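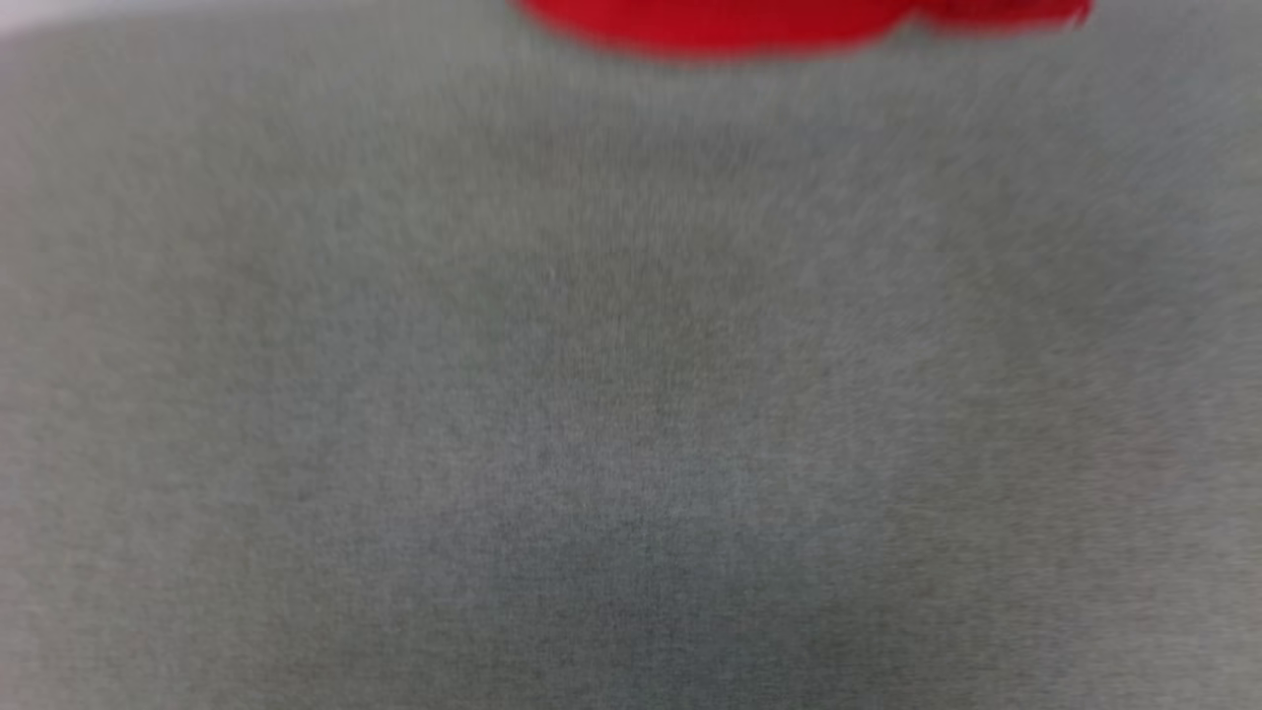

Photo: Senberg project, Virkutholm

1/ Fault report from the garment bench. The gripper went over its current limit during a close on fabric and the protective stop did not fire. No injury, no damage to the arm. Posting the details because the same driver is in a lot of small cells.

2/ Setup: two-finger electric gripper, Koech driver board, Drindden controller running the stop logic. Task is picking up a crumpled jersey from a padded seat. Soft item on a soft surface, so the fingers can press into the cushion before they have anything between them.

3/ The limit is 3,000 mA. If motor current stays above it for 10 ms, the controller is supposed to cut drive and hold the arm. The log shows a peak of 3,460 mA. Drive stayed on until the operator hit the e-stop.
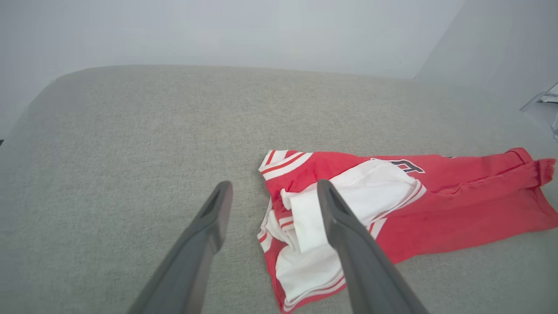 Jaws open over the red and white garment, gray cushion underneath.

4/ First guess was the stop relay. It tested fine on the bench, and again back in the cell. Wiring was fine too.

5/ The problem is in the timer. It starts when current goes over the limit and resets on any sample below it. A single low sample clears the whole count.

6/ On a rigid part that hardly matters. Current climbs and stays up. On folded fabric the layers slip, current dips for one sample, and the timer goes back to zero. The motor can spend most of a close above the limit and never trip.
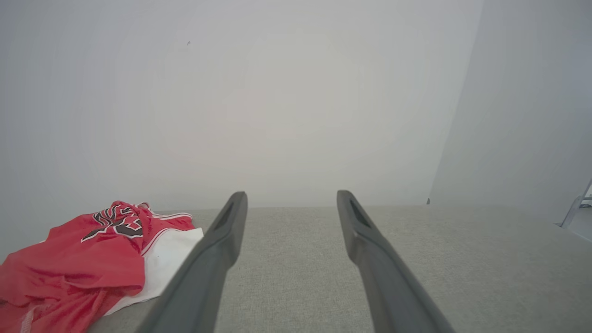

7/ Reproduction: we ran 10 closes on the same garment with the old logic and a person on the e-stop. Several went over the limit without a trip. Closes on a solid block tripped every time, which explains why acceptance testing passed. The acceptance procedure only uses the block.

8/ Fix on our side: the timer now counts down on a low sample instead of clearing. We also added a second, higher limit with no delay. Both are in the controller. The driver board has its own cutoff, but it protects the motor windings and is set too high to protect a hand.

9/ If you run this combination, check the reset behavior before you put anything soft in the jaws. Old logs will help. Look for sawtooth current near the limit with no stop event after it.

10/ Still open: the cushion adds load of its own when the fingertips press in, and we can't separate that from grip load using motor current alone. Until we can, nobody reaches in while drive is enabled. Soft-item acceptance test is being written now, aiming for February.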